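Plosta grasp selection

Plosta is a method for choosing where a two-finger robot gripper should pinch a loose garment. It was described by Lenka Procházka and Janka Charvát in a report dated 28 May 2023 and is most often discussed together with Flodevum, the garment-handling benchmark on which it was first tested. The method is known mainly for its claim that a camera mounted at the wrist is enough to find a usable fold, without a second camera above the table. That claim has been repeated more widely than the evidence for it supports.

Background

Cloth is hard for robots to pick up because its shape changes with every touch. Earlier systems looked for collars, hems or corners and tried to grasp those directly. Plosta ignores garment parts altogether. It searches the wrist view for a ridge, meaning a raised strip of cloth with lower cloth on both sides, and places one finger on each side of it before closing.

Method

The published procedure has four steps. The gripper stops above the table and records a view. A small network scores each candidate ridge. The fingers come down on either side of the best one and close until the pads meet resistance. The arm then lifts, and a second view is used to decide whether cloth is still held.

The network was trained on pinches labeled by hand as good or bad. The report does not say who did the labeling or how often two labelers agreed — a serious gap, given that a "good" pinch is partly a matter of taste.

Reported results

In the main test the authors made 140 attempts and counted 119 as successful. An attempt was a success if any part of the garment left the table. Nothing in this measure shows that the garment was held in a way that would help with folding, hanging or sorting. A pinch that catches one layer and a pinch that catches 2 are scored the same, though the difference matters a great deal for an open-fronted garment, where the layers can slide apart.

Criticism

A group at Bednárik repeated the test with 100 attempts and argued that the original success rate depended heavily on how the garments were dropped. Cloth that lands in a heap offers ridges almost everywhere. Cloth that lands flat offers few, and the report leaves flat starts out of the main test.

Patterned fabric raises a separate doubt. The network works from color images alone, and long printed streaks can look much like the shading along a fold. Procházka and Charvát wrote that patterns "did not present a difficulty," but gave no separate figures for printed and plain cloth. A pinch on a camouflage garment shows what the method aims for, with the cloth gathered into a ridge between two black pads and a dark fold or opening running down the middle. It says little about how often such a pinch is reached.

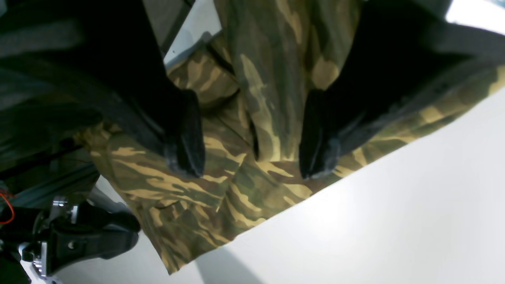 Later use

Triron, a maker of sorting equipment, adopted the ridge score in a trial line in December of the same year. The company has released no results. Later entries to Flodevum have mostly kept the ridge search and added a depth sensor, a choice that sits awkwardly with the original claim that color images from the wrist were sufficient.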